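양털은 어떻게 스웨터가 될까?

2024년 2월 5일

안녕! 오늘은 내가 제일 좋아하는 털 이야기를 해 볼게. 바로 양털이야. 지금 입고 있는 옷 안쪽에 작은 꼬리표가 붙어 있지? 한번 뒤집어서 읽어 봐. '울' 또는 '모'라고 적혀 있으면 그 옷에는 양털이 들어 있다는 뜻이야. '면'이라고 적혀 있으면 목화라는 식물에서 온 거고, '폴리에스터'라고 적혀 있으면 공장에서 석유로 만든 실이야. 나는 어릴 때 이 꼬리표가 목을 간질이는 귀찮은 종이인 줄만 알았어.

1월에 나는 플린비라는 농장에 다녀왔어. 양이 200마리나 사는 곳이야. 눈이 조금 쌓여 있었고 나는 양말을 두 겹이나 신었는데도 발이 시려서 콩콩 뛰어다녔거든. 그런데 양들은 눈밭에 가만히 서서 우물우물 풀만 씹는 거야! 어떤 양은 등에 눈이 하얗게 쌓였는데도 털어 낼 생각이 없어 보였어. 등에 쌓인 눈이 잘 안 녹는다는 건 몸의 열이 밖으로 거의 빠져나오지 않는다는 뜻이래. 와, 부럽더라.

양털은 왜 따뜻할까?

양털 한 가닥을 뽑아서(아, 양한테서 뽑지는 말고! 빗에 걸린 걸 주우면 돼) 눈앞에 대 보면 라면처럼 꼬불꼬불해. 곧은 머리카락을 한 움큼 쥐면 납작하게 모이는데 꼬불꼬불한 양털은 서로 밀어내면서 부풀어 올라. 그 사이사이에 공기가 잔뜩 들어가지. 공기는 가만히 갇혀 있으면 열을 잘 전하지 않아. 그러니까 따뜻한 스웨터를 입는다는 건 공기로 된 이불을 두르는 거랑 비슷해.

신기한 게 하나 더 있어. 양털은 물기를 꽤 많이 빨아들이고도 축축한 느낌이 덜 나. 물기가 털 속으로 쏙 들어가 숨어 버리거든. 그래서 눈싸움을 하다가 땀이 조금 나도 금방 오들오들 떨지 않는 거야.

털을 깎으면 양이 아프지 않을까?

이 질문, 나도 제일 먼저 했어. 잘하는 사람이 조심해서 깎으면 우리가 머리를 자르는 것과 비슷해. 우리가 기르는 양은 대부분 털이 저절로 빠지지 않고 계속 자라. 안 깎아 주면 여름에 너무 덥고, 무거워서 잘 걷지도 못하고, 털 속에 벌레가 생기기도 해. 물론 서두르면 살갗에 상처가 날 수도 있으니까 천천히 살살 해야 해.

털은 보통 봄에 깎아. 깎는 모습을 영상으로 봤는데, 양을 엉덩이로 앉혀 놓고 배부터 시작하더라. 앉아 있는 양은 꼭 소파에서 텔레비전 보는 할아버지 같아! 솜씨가 좋으면 털이 조각조각 떨어지지 않고 커다란 담요처럼 한 장으로 이어져서 벗겨져. 이렇게 한 마리에서 나온 털 한 장을 '플리스'라고 불러. 가게에서 파는 보들보들한 플리스 잠바 이름도 여기서 왔는데, 정작 그 잠바는 대개 폴리에스터로 만들어. 좀 헷갈리지?

먼저 깨끗하게 씻자

막 깎은 양털은 하얗지 않아. 누렇고, 풀이랑 흙이 붙어 있고, 냄새도 나. 손으로 만지면 미끈미끈한데 이건 양의 몸에서 나온 기름이야. 이름은 '라놀린'. 비가 와도 털이 금방 젖지 않게 도와주는 고마운 기름이지. 나는 농장에서 양털을 한참 주물렀더니 손등이 촉촉해져서 깜짝 놀랐어. 라놀린은 모아서 손에 바르는 크림이나 입술 크림에 넣기도 해.

씻을 때는 따뜻한 물에 비누를 풀고 양털을 푹 담가 둬. 마구 비비면 안 돼. 가만히 두었다가 살살 건지고, 새 물에 또 담그고, 또 건지고. 기다리는 게 제일 힘든 일이야(나는 참을성이 없어서 자꾸 손가락으로 찔러 봤어).
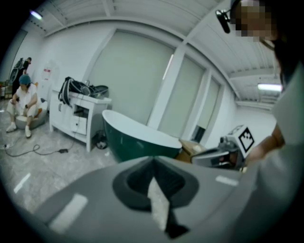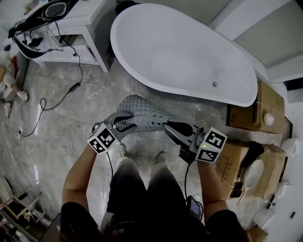 그럼 왜 비비면 안 되는 걸까? 현미경으로 보면 양털 겉에는 아주 작은 비늘이 잔뜩 있어. 물고기 비늘이나 지붕 기와처럼 차곡차곡 겹쳐 있지. 따뜻한 비눗물 속에서 털을 문지르면 이 비늘들이 서로 걸리고 엉켜서 다시는 풀리지 않아. 엄마 스웨터를 세탁기에 넣었다가 인형 옷만 하게 줄어들었다는 이야기 들어 봤어? 그게 바로 비늘이 한 일이야.

그런데 사람들은 이걸 일부러 하기도 해! 양털을 꾹꾹 문질러서 단단하게 엉키게 만든 천이 '펠트'야. 모자도 만들고, 실내화도 만들고, 피아노 속에서 줄을 때리는 작은 망치에도 펠트가 씌워져 있어.

빗고, 꼬고, 또 꼬고

깨끗해진 양털이 다 마르면 빗질을 해. 철사가 촘촘히 박힌 넓적한 빗 두 개 사이에 양털을 놓고 쓱쓱 당기면 이리저리 엉켜 있던 털이 한쪽으로 가지런해져. 꼭 솜사탕 같은데 먹으면 절대 안 돼.

이제 실을 만들 차례야. 솜사탕 같은 양털을 조금씩 잡아당기면서 빙글빙글 꼬면 실이 돼. 꼬기만 했는데 왜 튼튼해질까? 휴지로 해 보면 알 수 있어. 휴지를 길게 찢어서 그냥 당기면 툭 끊어지지? 이번에는 단단히 꼬아서 당겨 봐. 훨씬 잘 버틸 거야. 꼬면 가닥들이 서로 꽉 붙잡아서 잘 미끄러지지 않거든.

아주 옛날에는 '가락바퀴'라는 둥근 도구를 썼어. 우리나라에서도 땅속에서 많이 나왔으니까 박물관에 가면 꼭 찾아봐. 가운데에 구멍이 뚫린 납작한 도넛처럼 생겼어. 구멍에 막대를 꽂아 팽이처럼 돌리면 실이 꼬이는 거야. 나중에는 물레를 썼고, 지금은 공장 기계가 윙윙 돌면서 훨씬 많은 실을 한꺼번에 꼬아 줘. 나도 막대로 해 봤는데 실이 어떤 데는 국수처럼 굵고 어떤 데는 거미줄처럼 가늘어서, 옆에서 보던 아이들이 지렁이 같다고 놀렸어. 흥!

색은 언제 넣을까?

정해진 때는 없어. 실로 꼬기 전에 넣어도 되고, 실이 된 다음에 넣어도 되고, 옷을 다 만든 뒤에 넣어도 돼. 양파 껍질을 끓이면 노란빛이 나오고, 쪽이라는 풀에서는 파란빛이 나와. 갈색이나 검은색 양도 있는데 그런 양의 털은 물들이지 않고 그대로 쓰기도 해. 플린비 농장 가게에는 '이도라'라는 실이 있는데, 갈색 양털이랑 흰 양털을 섞어서 우유 탄 코코아 색이 나. 색 이름표만 14개가 달린 선반 앞에서 나는 그걸 골랐어.

다른 동물 털은 어때?

양 말고도 우리한테 털을 나눠 주는 동물은 많아. 캐시미어는 염소의 속털인데 아주 가늘고 보드라워. 봄에 털갈이할 때 빗으로 빗어서 모으거나 깎아서 얻어. 앙고라는 토끼털이고, 모헤어는 앙고라염소라는 염소의 털이야. 이름이 똑같이 앙고라라서 나도 한참 헷갈렸어! 남아메리카에 사는 알파카도 빼놓을 수 없지. 털이 눈까지 내려와서 앞이 보이나 싶은 알파카도 있어.

집에서 해 보기: 양털 공

마지막으로 펠트 공 만드는 법을 알려 줄게. 양털 뭉치(문방구나 뜨개 가게에서 팔아), 따뜻한 물, 비누만 있으면 돼. 물은 꼭 어른이랑 같이 준비하자. 뜨거운 물은 위험해!

양털을 조금 떼어서 동그랗게 말아. 그 위에 다른 방향으로 양털을 또 감아. 그다음 따뜻한 비눗물에 퐁당 담갔다가 두 손바닥 사이에서 아주 살살 굴려. 처음에는 젖은 솜처럼 흐물흐물해서 망한 것 같을 거야. 그래도 계속 굴려 봐. 조금씩 단단해지면 그때부터는 힘을 더 줘도 돼. 나는 노래를 세 곡 부르는 동안 굴렸어. 다 되면 찬물에 헹구고, 수건으로 꾹 눌러 물기를 뺀 다음 창가에 말려.

내가 만든 공은 한쪽이 찌그러져서 감자처럼 생겼어. 지금은 우리 집 고양이가 물고 다녀. 너희는 무슨 색으로 만들 거야?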